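## 4. What the on-board scales told us, and what they didn't

The suppliers of on-board weighing systems make a simple promise: the driver reads the axle loads in the cab, stays within the limit and has no need to visit a weighbridge. Section 3 set out how the two systems in our trial, Gunomari and Zollik, go about this. Gunomari takes air pressure from the suspension bags and works back to a load. Zollik uses load cells between the chassis and the body. In this section we compare the cab readings with the platform weighbridge at the Drelance yard, and we explain why we think the usual way of reporting accuracy flatters both systems.

### 4.1 Matched readings

We set out to collect 66 matched pairs, each made up of a cab reading and a weighbridge ticket for the same load. We kept 63. The other three were dropped when the ticket printer ran out of paper and the driver wrote the weight down by hand. We have no reason to doubt the drivers, but a handwritten number can't be checked against anything, and we decided before the trial started that such pairs would go.

Averaged over all the kept pairs, both systems look good. The errors are small, and the high and low readings largely cancel out. This is the figure that turns up in brochures and, we are sorry to say, in a fair part of the earlier literature. It tells an operator very little. A driver is never fined on the average of a season's loads. What matters is how far out a single reading can be on a single trip, and whether the driver has any way to tell.

Looked at one load at a time, the picture is less tidy. The Gunomari readings depended heavily on where the truck was standing. On the concrete apron beside the weighbridge they were steady. On the sloping loading pad at the Nyitrai quarry the same truck with the same load gave a different answer depending on which way it faced, and again depending on whether the driver had released the park brake before reading the display. The installation guide does say to read on level ground with the brakes off. It doesn't say how many quarries have level ground where the loader is working.

Zollik was less bothered by slope, as we expected from the way it is built. Its weakness was drift. Readings taken early in the morning and again after lunch on an undisturbed load did not agree, and zeroing the display with an empty body fixed the problem only until the next large change in temperature. The supplier put this down to a poor mounting on one of our trucks. That may be right. We note, though, that its own fitter did the mounting.

### 4.2 Cables and connectors

Most published trials of these systems run for a few weeks on new equipment, so they say little about wear. Ours ran longer, and the faults that stopped a system from reading at all were nearly all in the wiring. Load cells and pressure sensors are sturdy items. The cable joining them to the cab is asked to cross a gap between parts that move, and to do so in mud, grease and flying stone. Any machine with moving links has some version of this problem, and the industrial arm in Figure 3 has its yellow and black cables bundled and looped back along the top, with a white strap holding them in place. On a truck the cable run is usually left to whoever fits the kit, and the drawings we were given stopped at the sensor.

**Figure 3.** Cable routing on a KUKA robot arm fitted with a multi-fingered gripper.

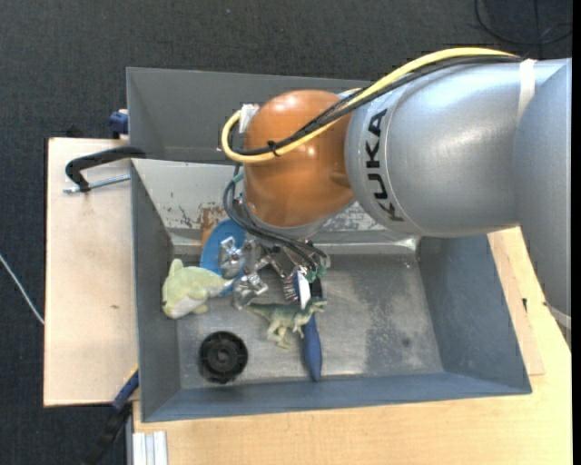
We recorded five wiring faults during the trial. Two were chafed cables near the rear hinge, one was a crushed cable under the body rail, and two were connectors that had let water in. None of them set off a warning in the cab straight away. In the worst case the display went on showing a believable number through most of a working day, and the fault was picked up only when Moushumi Bhattacharjee compared the log with the tickets that evening. A blank screen would have been far more useful. A driver who sees nothing goes to the weighbridge — a driver who sees a plausible load goes to the highway.

### 4.3 How far the results can be pushed

We want to be careful here. Our trucks all came from one fleet, they carried mostly crushed rock and damp sand, and the drivers knew they were being studied. Yevhen Harasym has suggested that a mixed fleet with more highway work would show fewer wiring faults, and we can't rule that out. Nor can we separate the quality of the product from the quality of the fitting, which was done in two different workshops.

Even so, we don't accept the claim that either system can replace the weighbridge as it was used in this trial. Both gave the driver a fair idea of when to wave the loader off, and that has some value. Neither gave a number we would want to defend at the roadside. The savings worked out in the suppliers' material assume that weighbridge visits stop altogether, and with regular check weighings put back in, much of that saving goes. Section 5 repeats the cost sums on that footing.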